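Workshop tips: labels and mats for robot club

Most of the time we lose on a Tuesday goes on finding things. Vivek Shakya and I run the Wiltirell robotics club, and these are the habits that have stuck.

Label both ends of every cable. A motor lead with a number at one end only is no use once it has gone through the chassis.

Write the labels before you peel them. Pencil smudges, so use a fine permanent pen and give it a minute to dry.

Keep screws in jam jar lids while you work and put them back in the jar at the end. Wipe the table first – dust gets under the stickers and they lift at the corners.

For the line-following task, coloured paper makes a cheap practice mat. Check it with the light sensor before you build a whole course on it, as some reds read much the same as white.

Hold the backing sheet flat with one hand and peel slowly with the other. If a corner won't come up, bend the sheet back slightly behind it.

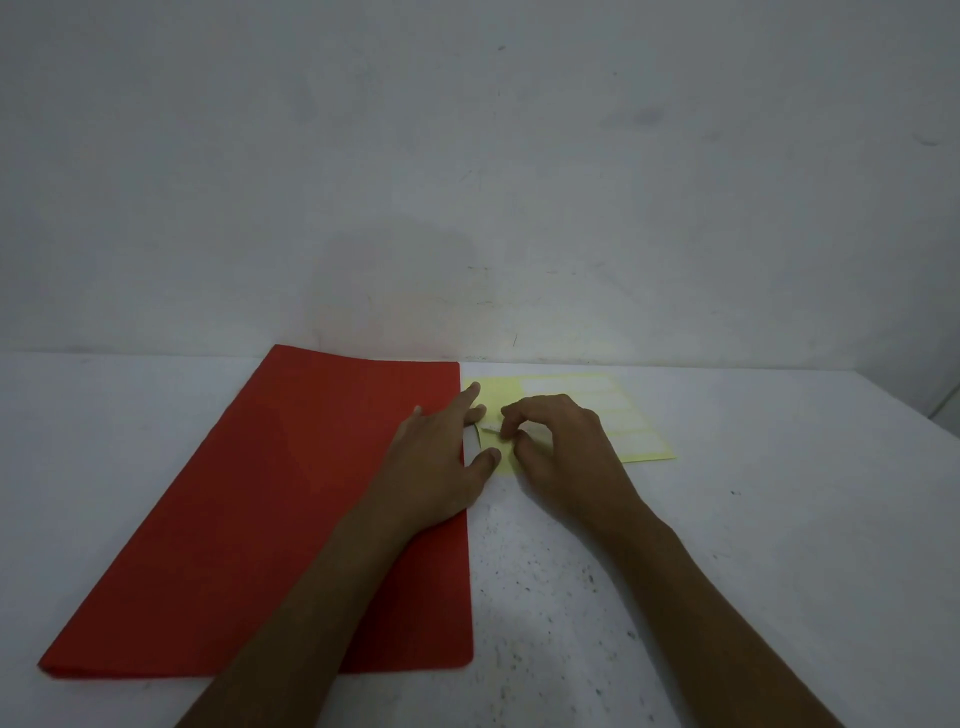 Stickers go on the side of a battery pack, never over the vents or the contacts. We charge in numbered order, and a pack that won't hold its charge gets a cross on its label and goes to Vivek.

Spare sheets live in the top drawer with the pens. We buy labels in packs of 200, and one pack lasts us until May.

Ansel Ridgeway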